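Setting the table where there isn't one

The guest rooms at Dawber are let by the week, mostly to people working away from home, and most of them have no table. There is a bed, a wardrobe, a kettle and a shelf. The woman who looks after the five rooms has been there long enough to have given up asking for tables, and she has worked out her own way of doing food in a bedroom. We talked on a Saturday morning, before the new lets came in.

"People eat on the bed whatever you tell them," she said. "You can put a notice up. We had a notice up. They eat on the bed and then they put the duvet over it."

So the notice came down and each room was given a plastic sheet, kept folded in the bottom of the wardrobe. She buys it off the roll from Pakby, the packaging wholesaler on the Emton road, and cuts it herself with dressmaking scissors. The cheapest sort comes in clear and in pink. She prefers the pink.

"Clear you can't find again. Somebody leaves it on the floor and you go over on it. Pink you see straight away, and you can still see what's under it, so you know if anything's got through."

The method is short. Push the duvet up to the headboard end, all of it, and don't bother folding it. Lay the plastic over the bottom sheet. Put the shopping out on plates, look at what you've got, and decide what needs washing and what can wait. She is firm about plates, even for things that haven't been washed or cut yet.

"A carrot off the market has got soil on it. It goes on a plate. Greens go in a dish, something with a bit of a side to it. An apple can sit where it likes."
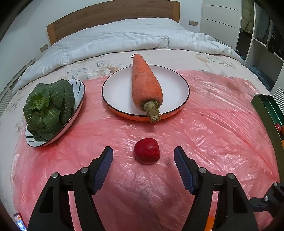

Another of the staff, on her way past with the linen trolley, said she would sooner see a tray in every room, as plastic slides about on a made bed and a tray can be wiped down in the sink. They have had this conversation before. The trays were tried two winters ago and most of them went home in people's cars.

"I'm not against trays," the first woman said when the trolley had gone. "A tray's fine for toast. You can't get a week's vegetables on a tray."

The bedding is chosen with the same sort of thinking. The duvets are white, as the owners at Brerkmont want them white in all their houses, but the bottom sheets are left to her. She goes for cotton with a pattern, flowers usually, on a cream ground. A plain sheet shows every mark and gets thrown out early. A flowered one will hide a faint tea stain for another year, and the guests like them better in any case.

I asked what the laundry bill had been before the plastic came in. She had the figure written inside the cover of her order book: £3,481 for the year, with a good part of it for duvets, which have to be sent out. She hadn't yet added up the year since. She did know how many single items went in the last quarter's bags, which was 187, and she thought that was low for the time of year.

The crockery is odd pieces. When a set breaks up at one of the bigger houses, what's left is boxed and sent down to Dawber. She doesn't try to match anything. Each room gets a flat plate, a deeper dish, two mugs and a bowl, and if they come back chipped they go out to the yard for plant pots.

"I did ask for one set for all the rooms once. They sent me a catalogue. That was the end of that."

She has a few other rules. Nothing hot goes on the plastic, as it sticks and then it pulls. Leafy things are bought last and eaten first. Fruit is kept away from the radiator. The sheet is shaken out of the window, wiped with a damp cloth, and hung over the bath to dry before it's folded, or it smells by the Tuesday. A roll does her the year and there's usually a length left at the end, which she uses to line the drawer under the sink.

Some guests never take the plastic out of the wardrobe. Others have asked to buy a piece to take home, and one man asked for enough to cover a double bed and a sofa. She cut it for him and put 500 pence in the tea tin, as she calls a five-pound note.

Her next request to Brerkmont is for folding tables, the kind that hang flat on the wall. She has measured up for them in all the rooms and sent the sizes off in March. She is waiting to hear back.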